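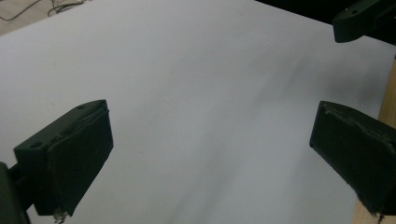
A big plain sheet, smooth and matte, before any folding.

How to Fold a Large Sheet of Paper Into a Drawer Liner

I have lined a lot of drawers over the years, and I still get a small thrill out of sliding one back in with fresh white paper at the bottom. It's a lovely job for a slow Saturday, and it costs next to nothing if you have a big sheet of paper in the house already.

You'll want one sheet a good bit larger than your drawer, a ruler, a pencil, scissors, and a clear table. Matte paper is my favorite for this (glossy slides around under the socks and drives me up the wall), and I like it on the heavier side so the creases stay put.

Start by emptying the drawer completely and giving it a wipe. Let it dry while you measure. Take the width and the depth along the inside bottom, and do the depth on both sides, especially if it's an old dresser. My friend Fenna Van Leeuwen has a beautiful one from her aunt that is wider at the front than at the back, and we ruined a perfectly nice sheet before we figured that out!

Lay the paper flat with the side you want to see facing down. Draw the shape of the drawer bottom lightly in pencil, then add 2 inches on every side for the edges that will stand up against the walls of the drawer. Cut along the outer line. Long, slow snips give a much cleaner edge than little choppy ones.

Now for the creases. Hold the ruler firmly on the inner pencil line, lift the paper up against it, and run your fingernail along the fold from one end to the other. Do all the sides this way and open them out again. At each corner you'll see a small square where the creases cross. Cut along one side of that square only, so you have a flap to tuck behind the neighboring edge.

Turn the liner over, stand the edges up, and lower it into the drawer back edge first. Smooth it from the middle out toward the sides with a flat hand. If it bows up in the center, it's a touch too big, so lift it out and move one crease in by a hair.

I don't glue mine. A dab of removable tape behind each corner flap is plenty, and it makes changing the paper in January so much easier. Save the offcuts, too, as they're just right for the little drawers in a nightstand or a sewing box.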